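Subject: Re: [hopkin-house-list] Storage boxes and worktables for the sorting room
From: Marlene Kramer, Collections Office, Hopkin House

Dear list members,

Thank you to all who replied to the November notice. Several departments have asked the same questions, and the Collections Office is answering them on the list so that everyone works from the same text. The portion of the original notice that drew the most replies is quoted first.

> The Collections Office proposes to move the button, bead and
> small-fastener holdings out of the paper trays now in the
> sorting room and into lidded boxes with fixed compartments.
> Departments that object to a glass lid, or that require a
> deeper compartment than the Harnine trays provide, should
> write to this office before the order is placed.
> The Meton tables will remain in the sorting room. Departments
> are asked to comment on their suitability for laying out.

1. The boxes

The box under consideration is a small rectangular one in pale bamboo, with mitered corners and a clear glass panel set into the lid. Thin bamboo dividers cross inside to make square compartments. Staff can read the contents through the glass without lifting the lid, and this was the first requirement on the list drawn up by the Textiles section. The Prints section asked whether glare on the glass would be a problem. The lid does pick up reflections, and boxes should be turned or shaded when contents are being checked against the register.
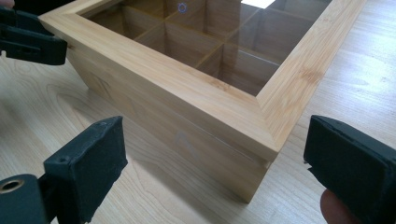

2. Quantity and labels

The first order will be for 18 boxes. This covers the button holdings and the first part of the bead holdings, which together come to 111 lots in the current register. Remaining lots will stay in the Harnine trays until the second order is approved.

Please do not write on the bamboo or apply adhesive labels to the glass. Each box will be issued with a tie-on tag carrying its box number, and the compartment list will be kept in the Zodel register under the same number. Compartments are to be numbered from the upper left corner as the reader faces the box. Where a lot is too large for one compartment, enter both compartment numbers on the same line.

3. The worktables

Two departments asked for a dark cover on the tables, on the grounds that shell and bone buttons are hard to see against a light surface. The tops are a creamy beige wood grain with a fine, wavy pattern, and the office accepts that pale items do not stand out well on them. A length of gray felt will be supplied for each table and should be used for all pale material. Metal and dark glass may continue to be laid out on the bare top.

Tables are to be cleared at the end of each session. Open boxes should not be left overnight.

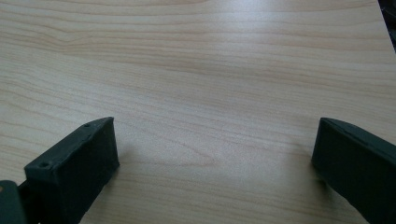

Worktable surface, sorting room.

4. Schedule and comments

Transfer will begin with the buttons. Each section will have the use of the sorting room for 5 sessions, and sections that need more should say so when they return the booking form. No more than 50 lots should be withdrawn from the trays at one time.

Comments on the compartment size are still welcome and should be sent to this office directly, with the lot numbers concerned. Replies to the full list should be limited to matters that affect more than one section.

Marlene Kramer
Collections Office
Hopkin House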